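Serialising short stories on a blog and collecting them later: which file do I keep as the master?

Posted in Self-publishing > Formatting and files

Desta Habte
I post a short story to my blog every fortnight and want to collect the first batch as an ebook in August. There are four finished stories, the longest at 2000 words. I draft in a word processor, paste into the blog editor, then correct typos on the live page when readers report them. The blog version is now ahead of my drafts, and one story has differences in both directions. Scene breaks are a blank line in the draft and three asterisks on the blog. Do I copy the posts back out, or work from the drafts and redo the corrections?

Kirsty Bunting
Work from the drafts. Text copied from a live page brings along non-breaking spaces, link styling and whatever the theme does to quotation marks. These survive conversion and show up as odd gaps on some readers.

Paste each post into a plain text file, save the draft as plain text too, and run the pair through any file comparison tool. Accept or reject each difference in the draft. My last collection had 457 differences, and most of those were straight quotes against curly ones, so convert the quotes in both files first.
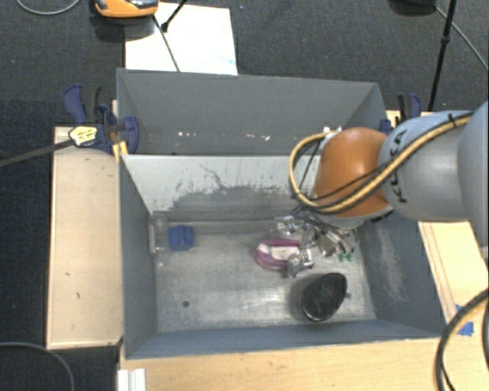 KUKA arm over an open metal bin.

For scene breaks, do not use a blank line. Conversion often strips empty paragraphs, and a break that falls at the top of a screen is invisible anyway. Make a paragraph style called Scene Break, centred, with the asterisks in it, and apply it everywhere. Story titles should be Heading 1 so that the contents list builds itself. After that, correct the draft first and the blog second – never the other way round.

Natanael Falcão
I just copy from the blog and it looks fine on my tablet. One of mine is 1270 words and took a few minutes to tidy.

Iresha Howlader
Agree with Kirsty on the master file. Two additions.

Check the terms of the shop before you upload. Some programmes require the ebook text to be exclusive, in which case the posts have to come down or be cut to an extract before you enrol. Archive copies and newsletter back issues may count as well – ask the shop in writing if the terms are unclear.

Keep the blog post address for each story in a comment at the top of the draft. It saves searching when a correction has to go in both places.

Desta Habte
Thanks. Comparison done on three of them using Kirsty's method. The fourth has a paragraph on the blog that I have no memory of writing, so that one will need a proper read.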